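**Em defesa da loiça de plástico às cores**

*Babatunde Edet*

Na última vez que mudei de casa, um amigo ofereceu-se para me ajudar a esvaziar os armários da cozinha. Abriu a porta de baixo, olhou para as minhas tigelas de plástico e perguntou, com muita delicadeza, se eram para o lixo. Respondi que eram para a caixa primeira, aquela que se abre logo à chegada. Ele pensou que eu tinha confundido as palavras, coisa que ainda me acontece em português, mas desta vez eu tinha dito exactamente o que queria dizer.

Quero defender uma ideia modesta: uma cozinha de família fica melhor com loiça de plástico de muitas cores, desemparelhada, do que com o serviço branco que hoje se vê em todas as revistas. Sei que não é opinião elegante. O catálogo da Perodness, que me deixam na caixa do correio sem eu pedir, tem 236 páginas, e procurei nelas uma tigela amarela. Encontrei marfim, areia, linho, pedra e uma cor chamada «névoa», que a mim me pareceu branco sujo.

O meu primeiro argumento é o da cor como nome. Em minha casa, quando era criança, cada pessoa comia da sua cor. Minha avó tinha o vermelho e ninguém discutia. Quem deixava a tigela azul por lavar era logo descoberto, porque a cor acusava o dono. Com pratos brancos, a loiça suja na banca é de todos e por isso fica lá até à noite. Já vivi numa casa partilhada com um serviço branco muito bonito e posso testemunhar que a beleza do serviço não lavou um único prato.

O segundo argumento é a mesa. Ponho sempre por baixo um pano verde-escuro, porque as cores claras ficam vivas sobre ele e as migalhas sacodem-se à janela. Gosto de espalhar tudo sobre o pano antes de decidir o que vai para onde. O magenta ao lado do verde-lima é uma combinação que nenhum decorador aprovaria, e no entanto eu sento-me diante dela de manhã e fico bem-disposto.

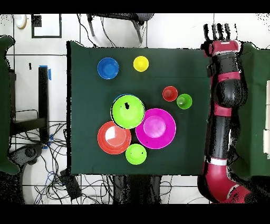
A minha mulher diz que gosto dessas cores porque me lembram o mercado. Talvez tenha razão. No mercado da minha infância, a vendedora de plásticos tinha a banca mais alta de todas, com as bacias enfiadas umas nas outras, e eu podia ficar muito tempo a ver como ela puxava uma do meio sem deitar abaixo o resto. Comprei a minha primeira tigela em Portugal numa loja pequena da Rua de Piras, por 80 cêntimos, e a senhora da caixa pediu desculpa pela cor. Era laranja. Só lhe restava essa, explicou ela, como se eu estivesse a fazer-lhe um favor.

Chego agora ao ponto em que os meus adversários são mais fortes, e quero ser justo com eles. O Osaze Etim, com quem discuto este assunto há 5 anos, afirma que a loiça desemparelhada não se arruma. Um serviço igual empilha-se sem pensar: prato sobre prato, tigela dentro de tigela, e a porta fecha. A minha loiça, diz ele, exige engenharia. Tem bordos diferentes e fundos diferentes, e há sempre um copo que não quer entrar em lado nenhum.

É verdade. Concedo-lhe ainda que as tigelas largas são as piores, porque toda a gente quer pousá-las em cima de qualquer coisa. A tentação é meter o copo na tigela média, para poupar espaço, e depois tapar tudo com a tigela maior, que fica torta, apoiada no rebordo do copo. Parece arrumado a quem passa depressa. Eu próprio o faço quando estou cansado, e depois tenho vergonha. 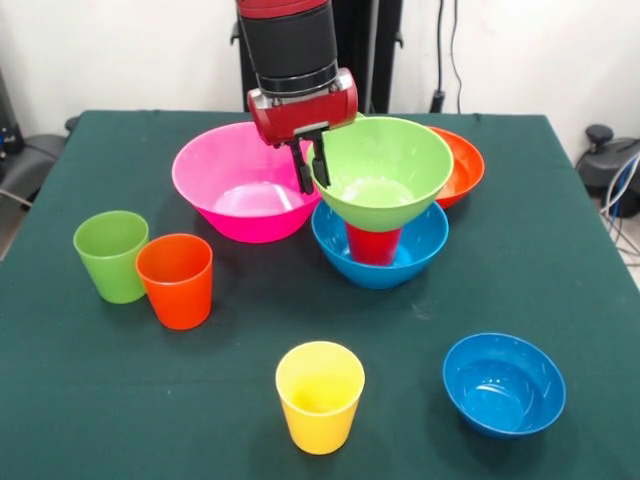
*A tigela verde inclinada sobre o copo vermelho, e o copo dentro da tigela azul.*

Mas pergunto ao Osaze se este defeito é da loiça ou da pressa. A regra que aprendi é velha e cabe numa linha: tigelas com tigelas, da maior para a mais pequena, e os copos à parte. Os pratos ficam por baixo de tudo. Quem a segue precisa de mais um palmo de prateleira do que o dono do serviço branco, admito, e eu tenho esse palmo porque não guardo terrina, molheira nem travessa de peixe. Numa prateleira de 60 centímetros cabe a loiça toda de que uma família precisa para comer num dia comum.

Há também uma coisa que se aprende a empilhar formas diferentes e que não se aprende com as iguais. A minha filha mais nova descobriu sozinha que a tigela grande não entra na pequena, e ficou bastante ofendida com a notícia. Tentou por todos os lados. Com um serviço de loiça fina eu teria corrido para lhe tirar tudo das mãos. Com o plástico pude ficar sentado a beber o meu chá.

Existe, claro, a objecção séria, que é o próprio plástico. Não a quero despachar com uma frase. Não ponho estas tigelas no microondas e não sirvo nelas sopa a ferver; para isso tenho duas panelas e uns pratos fundos de barro. Quando uma tigela fica muito riscada por dentro, passa a guardar molas da roupa. E não defendo que se compre mais. Pelo contrário, a minha queixa é contra quem deita fora o que está bom para comprar a cor da estação. Em Agosto, um vizinho pôs junto ao contentor uma caixa inteira de copos coloridos sem uma racha, porque tinha recebido um conjunto da Brolia em tons de cinzento. Trouxe-os para casa. Ele viu-me e cumprimentou-me com alguma pena.

Penso que essa pena é o centro da questão. Em muitas casas, a loiça de cor é coisa de crianças, de piquenique ou de quem ainda não pôde comprar melhor. Passa-se por ela como por uma idade. O adulto, ao que parece, come em branco. Não sei quem decidiu isto, nem porque é que a alegria à mesa deve ficar reservada para quem tem menos de sete anos e ainda entorna o leite.

O Osaze vem jantar no sábado. Vou dar-lhe o prato magenta, com a tigela pequena em cima, e no fim ele que arrume.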